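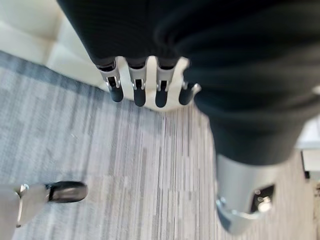 4. Normas de trabajo con manos robóticas en espacios con mobiliario

Este apartado recoge las reglas que seguimos en el proyecto Fulta y los cambios que introdujimos tras la primera revisión, en agosto. La redacción inicial es de Līga Lūse; las correcciones, de Gwawr Craddock.

4.1 Fundas textiles

La tela de canalé negro cubre el brazo y termina cerca de los dedos y del puño metálico. La norma interna exige que ningún borde de tejido llegue a las articulaciones. Se comprueba con el equipo sin tensión, moviendo cada dedo a mano por todo su recorrido. Si la tela se engancha, se recoge y se repite la prueba.

4.2 Tornillería

Los tornillos accesibles se revisan al empezar la sesión. En la primera versión solo se pedía una inspección visual – ahora se anota también el par de apriete y quién lo midió.

4.3 Suelo

Sobre moqueta, la mano se mantiene con los dedos hacia abajo solo a velocidad reducida. Las fibras sueltas se retiran de las juntas al terminar, con pincel seco. No se usa aire comprimido.

4.4 Registro

Cada sesión genera una ficha con fecha, operador e incidencias. Revisamos 831 fichas y encontramos 13 sin firma, todas anteriores al cambio de plantilla. Las fichas se conservan en el servidor Longate, que admite hasta 1000 por carpeta.

4.5 Pendiente

Falta acordar con el laboratorio Brokden el criterio de parada de emergencia. El borrador actual pide un pulsador por operador, pero no fija la distancia máxima.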